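**Progress report to Grason, August**
Project: Skevska sorting corner
Prepared for: Craig Moncrieff

Dear Craig,

In this period we have finished the sorting table and started to use it for the brick sets. The grant paid for the tabletop, the plank walls and the trays. From the budget of 3000 we have spent 600 on trays and small storage, and the receipts are with Vavunum.

Our rule is one color for one tray. Blue goes to the yellow tray, and green and red go to the two white ones. The pencils stay at the back of the table in their clear holder, so the front is free for sorting.
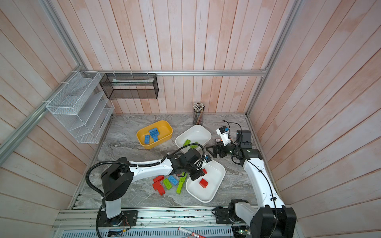 *Sorting table with loose bricks in the front; one red brick in its white tray.*

We had two difficulties. First, some bricks come to us still joined together, and they must be separated before sorting. Second, the white trays are light and they turn easily when someone touches them. Từ has proposed to put small rubber feet under them, and we will try this on Sunday.

The color rule itself works well and we do not want to change it.

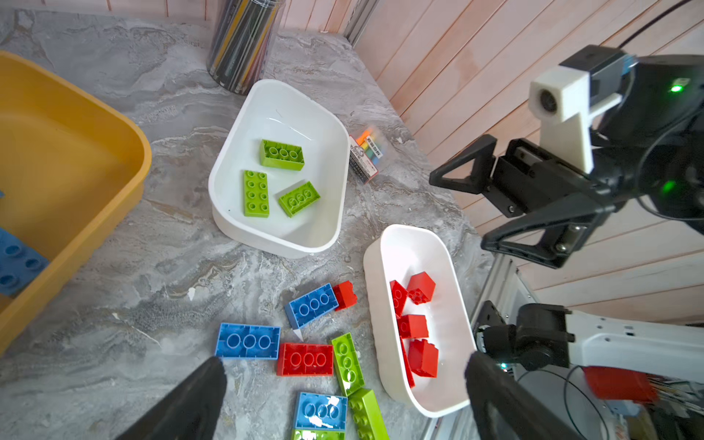

*Five red bricks in one white tray, three green in the other, blue in the yellow one.*

For the next period we plan to write labels for the trays and to buy a lid for the yellow one. We also ask your permission to move the unspent part of the storage money to the next period. Please let us know if you need the receipts before that.

With kind regards,
The Skevska team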